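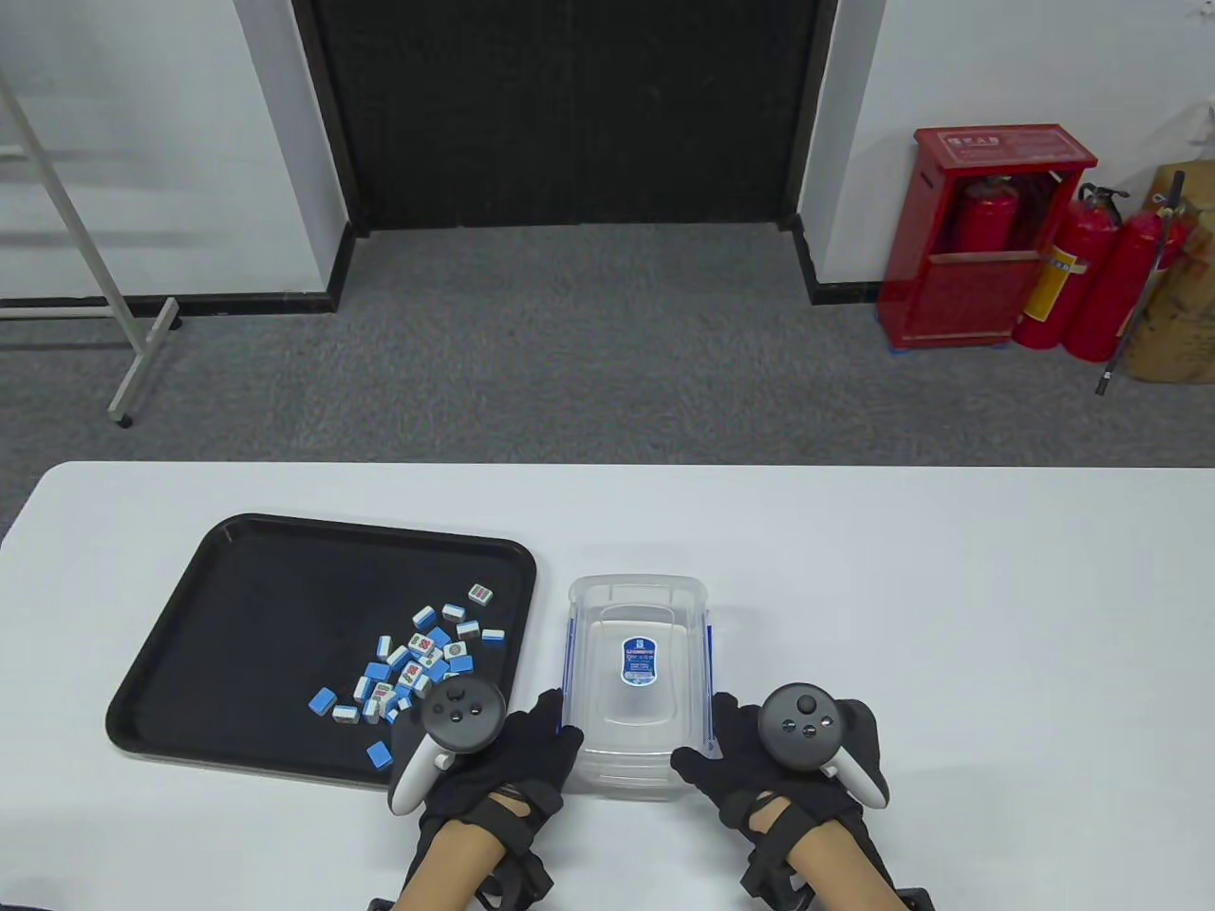
Figure 3. Mahjong tiles with light blue backs on a black tray.

Section 3: Cleaning and Storing Your Tiles

Clean the Hakanari tile set before first use and again whenever the faces feel sticky. Hand cleaning is the only method covered by the warranty.

1. Wash and dry your hands.
2. Spread the tiles on a tray or a towel. Work with one suit at a time so that missing tiles are easy to spot.
3. Dampen a soft cloth with lukewarm water and one drop of dish soap. Wring it out well.
4. Wipe the face of each tile first, then the back and sides. Do not scrub the painted characters.
5. Wipe again with a cloth dampened in plain water.
6. Stand the tiles on edge on a dry towel and leave them overnight.
7. Check the tiles against the list in Section 1 before you put them back in the case.

Caution: Do not soak the tiles or put them in a dishwasher. Do not use alcohol, bleach or nail polish remover. These will lift the paint.

Note: Dice and scoring sticks can be cleaned the same way. Sticks marked 100 have the finest paint and should only be wiped lightly.

Storage

1. Place the tiles face down in the case, backs up.
2. Lay the felt sheet on top and close both latches.
3. Keep the case flat, away from heaters and direct sun - blue backs can fade near a window.

Replacement tiles are sold singly. Order by the name of the tile and quote part number 1264.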